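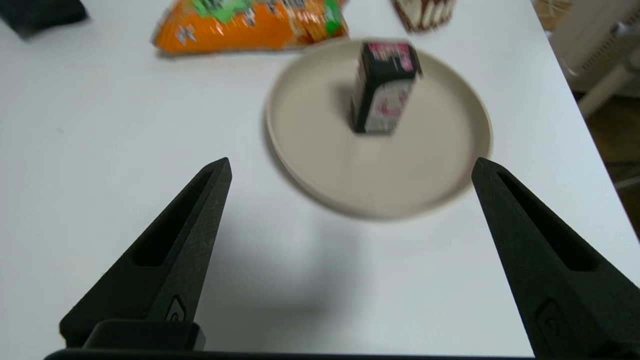

Bench 12, white top, gripper fingers over the table.

August, 09:40. Entry by N. Skyrme, Pellmont workshop.

Storage server for the Craddock order, second day of acceptance work. The chassis was opened at nine and the replacement power supply fitted in the lower bay. Both supplies are rated at 2000 W. With the upper one withdrawn, the machine continued to run on the lower one and the alarm sounded as specified. The alarm was silenced from the front panel and the event log saved to the order folder.

Load test started at 10:15 with all drives present. Draw settled at 900 W. Fan speed was held at 50 per cent by the board firmware and did not rise when the side panel was refitted. Iolo Price considers this acceptable for the customer's room; I should prefer to see the fan curve from Wastmont before we sign.

The rail kit supplied is the short pattern and does not suit the rack depth given on the order. Saodah Subramaniam has asked Pollora for the long pattern — no delivery date yet.

Outstanding:
Memory test, full pass, to run overnight.
Serial numbers of the drives to be entered on the build sheet (A. Gronow).
Guoqing Xia to confirm which operating system image the customer requires.

Machine left running at 16:30, door locked.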